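Tautahi name squad for Marine Cup

May 29, 2024

Tautahi Cricket Club has named its squad for the Marine Cup, with Vaughan Ormsby returning as captain after missing all of last season with a knee injury.

Ormsby, an opening batter, last played for the club in the previous edition of the Twenty20 tournament, when Tautahi lost the semi-final to Jondska by 2 runs. He was cleared to train in February and made 69 in a practice match against a Bitmont second side.

Wicketkeeper Dindo Navarro keeps his place after finishing as the club's leading scorer last season with 764 runs in all formats. He will bat at number three and act as vice-captain.

"Dindo did the job while I was out and he did it well," Ormsby said. "He could have kept the captaincy and I would have had no complaint. We talked it over and he wanted to concentrate on his batting and his keeping."

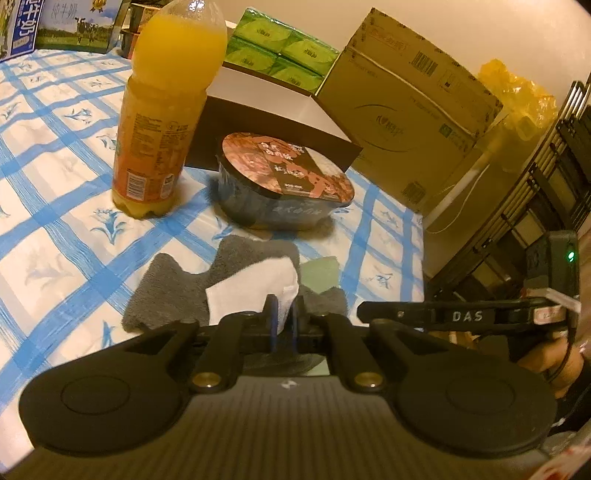
The selectors have left out two spin bowlers who played in every match last year. Coaching staff expect the early rounds to suit the quicker bowlers, and the squad has four specialist seamers, one of them promoted from the under-19 side. A left-arm spinner has been kept on as the only frontline slow bowler, with part-time help available from the middle order.

Tautahi open their campaign at home to Bitmont, who finished bottom of the group last year but have signed a new overseas all-rounder. The match against Jondska, the defending champions, is in the third round and will be played away under lights.

Navarro said the batting had been the main worry. Tautahi were bowled out for fewer than 100 in their final group match last season and still went through on run rate.

"We lost wickets in clumps," he said. "We've worked on rotating the strike through the middle overs and not leaving it all to the last four."

The squad can be changed up to the day before the opening round. Replacements after that will be allowed only for injury or illness.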